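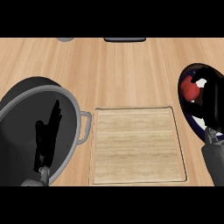
Two arms, one kitchen

Progress on Kulia! The simulated kitchen finally loads with both arms in it, and I've been up way too late playing with it – left gripper down in the pot, right one over the red thing in the dish, cutting board in the middle waiting for a job. Renzo Greco wants me to stop fiddling with sim and bolt the actual arms to the bench in the garage. Soon, soon! The second shoulder bracket still has to be reprinted (18 hours, ugh) and I'm 600 lines deep in a config file I started back in July. Next up is getting the right arm to set its food on the board without flinging it across the table.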